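Pornard tabletop drum set, small size

Contents as supplied: one barrel drum, a pair of drumsticks, one white plastic tray. Catalog number 764. We keep the set on a light wood table and put the sticks beside the tray between sessions.
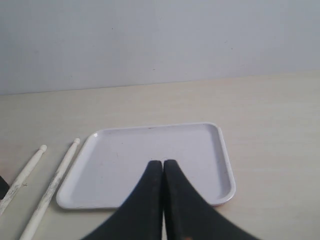

Erkdale Music Resource Department | Equipment Reviews

Sticks: wood, white finish, rounded tips. The finish is the weak point. Both show gray streaks and scuffed patches on the shafts, mostly toward the middle. Bare patches don't affect the tone but feel rough in the hand. Light sanding with 300 grit fixes that; repainting is optional.

Tray: rectangular, rounded corners, low rim. Wipes clean. Minor scuffs on the floor of the tray. The rim is too low to hold the sticks if you carry it at an angle.

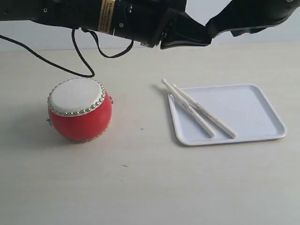
Erkdale Music Resource Department | Percussion

Drum: traditional Chinese barrel form, glossy red body, studded rim. Small enough for one child to lift. The pitch is high and dry with a short decay. Hit at the center for the fullest note; near the studs it turns thin. No tuning is possible.

Compared with the Bremell set, the Pornard is louder and its sticks wear sooner. Replacement sticks are sold in pairs.

Rating: 3 out of 5. Spare sticks go on the November order.

Reviewed by Ajith Acharya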